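Progress report to the Casdale Fund, August 1, 2024
Grant: Blocks and Boards (small workshops strand)
Prepared by Neema Nzioka, Blackwood Play Workshop
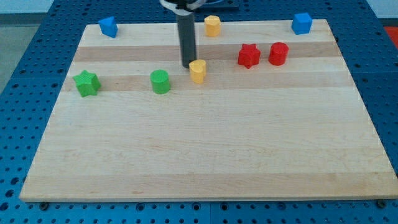
We asked you last December for help in making a set of building blocks that would be simple to lay out, simple to put away and strong enough to be lent out again and again. I'm very pleased to say that we now have one, and I've had a hard time keeping it off my own kitchen table! The set goes by the name of Naton. It comes in two parts, the blocks themselves and a flat board to build on, and it was the board that took most of the spring. We went back and forth over whether to paint it, and I'm so glad we left it bare, as the strips of pale and honey-coloured maple look lovely next to the strong colours of the blocks. The blue cube and the yellow hexagonal block show up beautifully against it, and that matters a great deal to the younger children and to several of the grandparents as well.

## Where the money has gone so far

The grant has paid for timber, paint, glue, sandpaper, a second-hand drum sander and part of the rent on the bench space. The sander has been the best thing we've bought. Before it came, every board was finished by hand with a cork block and a lot of tea, and no two came out the same thickness. We can now glue up a board one afternoon, leave it in the clamps overnight and have it flat and smooth by the following lunchtime.

The largest single bill was for maple. We'd hoped to use offcuts throughout, and the Furneo joinery has been very generous with theirs, but offcuts come in whatever length they come in. For the long strips we had to buy new. I've put £824 against timber in the accounts sheet, which is more than we planned, and £600 against the sander, which is less. The two nearly even out and we're not asking to move anything between headings.

## The boards

Each board is made of strips glued edge to edge. We sort them by shade first and then, I'll admit, unsort them a bit, as a board with all its dark strips at one side looks odd. Having one darker strip near the far edge was an accident on an early board. The children at the Tuesday-and-whenever club (their name for it, they come when they like) started using it as a road, a river and a shop counter, all in one morning. So we now try to put a darker strip near one edge of every board where the timber allows.

The front edge gets a light bevel. We tried a rounder one to begin with and small blocks rolled or tipped off it, especially when somebody leaned across. The present bevel is thin enough to be kind to wrists and still leaves a proper flat surface right up to the edge.

Oil or wax is still an open question. Oil brings the grain up wonderfully but takes days to cure, and the finish marks if a damp cup is left on it. Wax is quicker and needs doing again after a few months of hard use. We have boards of both sorts out on loan and I'll report back when they've had a winter.

## The blocks

We started with cubes and then got rather carried away. The shapes that have stayed in are the ones that children went back to by themselves: cubes, of course, the five-sided and six-sided prisms, the cylinders and the stars. The five-sided ones are a real nuisance to cut. The angle has to be right or the faces don't meet, and our first batch had a gap you could post a letter through. A new sled for the bench saw has put that right, and I'm very proud of the latest ones.

Colours are red, blue, yellow and green for the main set. We make them small enough for a child to hold one in each hand, and we break every sharp edge with fine paper before painting. The paint is a water-based one sold for toys. Two thin coats beat one thick one every time — the thick ones stuck to each other in the box on warm days, and there was a nasty clicking noise when they came apart.

We have finished 101 blocks to the standard I'd be happy to lend, with more waiting for their second coat. A fair number from the early batches have been kept back as seconds. They're perfectly safe, only a little wonky, and they've been very useful for testing boxes and for letting people try out painting.

## What people do with them

I had expected towers. There have been plenty of towers, but there has been just as much lining up, sorting, swapping and arguing over which shape is the king. One group spent a whole session placing blocks along the back edge of a board and leaving all the rest of it bare "for the field". Another wanted the board on the floor so that they could lie down and look at the blocks from the side.

Adults are slower to start and then won't stop. At the carers' morning we put a board on each table with a handful of blocks and no instructions at all, and the room went wonderfully quiet for a while before it got very loud. I'd like to run more of these. Several of the carers asked whether they could borrow a set to take home, and we've started a plain paper loan book for that.

Nine sets have gone out on loan since the spring. All but one have come back complete, and the missing block from the other turned up in a wellington boot.

## Things that have been harder than expected

- **Storage.** A board and a box of blocks don't sit neatly on an ordinary shelf. We've been standing the boards on end, and they lean. A slotted rack is drawn up but not built.
- **Drying space.** Painted blocks need to stand apart from each other until they're hard, and they take up every flat surface in the workshop. We've made wire trays that stack, and I'd like twice as many.
- **Boxes.** Cardboard lasted a few weeks. Cloth bags are nicer to carry but the corners of the cubes wear through them. The plywood box is the best so far and also the heaviest.
- **My own timetable.** I said the printed guide would be ready by now and it isn't. The drawings are done and the words are half done. I kept changing the blocks, which meant changing the guide.

## The next stretch

We'll carry on making through the autumn, with the aim of having enough sets for every group on our list to keep one for a full month at a time. The rack comes first, then the extra trays, then the guide. I'd also like to try a smaller board that fits across the arms of a wheelchair. Two people have asked for one, and the trial piece we knocked up from leftover strips was a big hit, although it needs a better way of staying put.

A purple block has been asked for by practically everyone under seven. I've bought a small tin and we'll see.

If anyone from the fund would like to come and try a set, please do. Mornings are best for seeing boards being glued up, and afternoons for painting. Receipts and the accounts sheet are attached, along with a copy of the loan book pages with the names taken out.

With many thanks,

Neema Nzioka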